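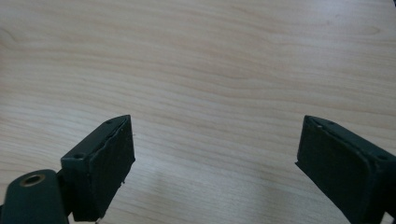 Veneer fails at the glue line more often than in the face. The face sheet is sliced thin, bonded under heat, and then asked to move with a core that takes up moisture at a different rate. Where the two disagree, the adhesive carries the load. Figure matters as well. A pale top with fine wavy lines, tightly spaced in one area and opening into broad, soft arcs in another, exposes grain at a changing angle to the surface, and a finish soaks in unevenly across it. Stain makes the difference plain. Clear coats mostly hide it.

Renu Chaturvedi runs the test room at Rolteo, a contract shop that presses tops for schools and libraries. Her group put 1,453 panels through a humidity cycle that began in October, moving them between 30 and 50 percent relative humidity. Of those, 1,434 came out with no lifting at the edges. The remaining 19 all came from one press run, and the cause was traced to a platen that heated slowly along one side.

"We had been reading the temperature at the center," Chaturvedi says. "The center was fine."

The shop now reads the platen at each corner before the first load of the morning. It also holds cores in the press room overnight, so that core and face reach the same moisture content before glue is spread. The second change cost more, mainly in floor space.

Tibor Hegyi, who repairs tops at Ametepe, sees the other end of the process. Most of his work is edge lift near sinks and radiators. He slips a thin blade under the loose veneer, works in fresh adhesive, and clamps it through waxed paper and a flat block. Sanding is kept to a minimum - a face sheet that has been refinished once may not have enough thickness left for a second pass.

Matching is harder. New veneer darkens or yellows with light, depending on species, and a patch cut to match today will drift. Hegyi keeps offcuts on an open shelf under the window and picks from the ones that have already changed color.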